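Session 4: Gel polish prep and removal

Okay, welcome back! I know a lot of you signed up for the fun part (chrome powder, I hear you), but tonight is all prep and removal, and I promise your manicures will last longer for it. Grab your kits and sit with the same partner as last time, unless that was Faraji, who is with Elin tonight.

Start with clean, bare nails. Push the cuticles back gently, then buff with the fine side of the block. I like a 240 grit and I go really light, just enough to take the shine off. If you can see dust piling up, you're pushing too hard! Wipe each nail with a lint-free pad and dehydrator, and after that please don't touch your face or your hair, or you'll be wiping again. 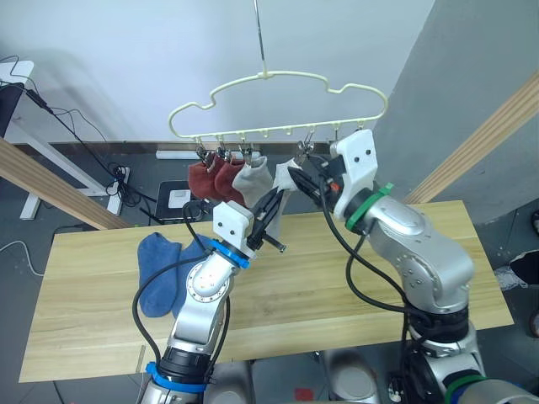

Base coat goes on thin. Thinner than that. Cap the free edge, keep a hair's width away from the skin, and cure for the full time on your lamp's chart. If any gel floods the cuticle, clean it up with a small brush before the hand goes in the lamp, never after.

Now removal. File through the top coat first, then put acetone-soaked cotton on the nail, wrap it in foil, and wait. I usually check one finger at 10 minutes and give stubborn sets up to 20. The gel should slide off with a wooden stick. If it doesn't, wrap it back up and go get a coffee. No scraping and no peeling, even on your own nails (I see you, Liliana).

For next week:
Practice base coat on 4 tips and bring them in.
Read the handout on lamp types.
Bring your own cuticle oil, any brand is fine.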